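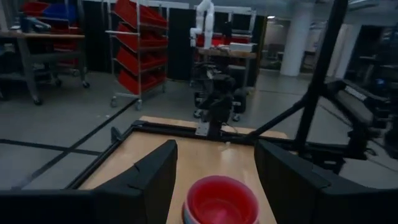 Red bowl on top of the stack, on the wood table

Ticket 146 - Bowls sticking together
Opened by: Margaux Leblanc
Status: waiting on reply

Hi! So I have a bit of a silly one, but it's driving me nuts. The plastic bowls we ordered from Kaewsai in August will not come apart once they're stacked. I put the red one on top of the pale ones, go get a coffee, come back, and if I lift the red one the next bowl comes up with it. Then it lets go halfway and drops on the table (they bounce pretty well, I'll give them that).

What I've tried so far:

Drying them overnight on a towel before stacking. A little better, still sticks.

Turning the red one a quarter turn before lifting. Works most of the time but I need both hands.

Stacking with the red one at the bottom. Worse! It doesn't sit right at all.

Duangjai thought it might be dish soap left on the rims, so I rinsed the whole set again in plain hot water. No change that I could see.

Are they supposed to nest this tightly? The older Nalstead set never did this and I'd happily go back to those if you still have any.

Update, 2:43 pm: Nipon says to put a folded strip of paper towel between each bowl. Tried it with the red one and it came up clean 19 times out of 20, so that'll do for today. I'd still like a swap if there's one going. Can you leave this open until I hear from Kaewsai?

Thanks!
Margaux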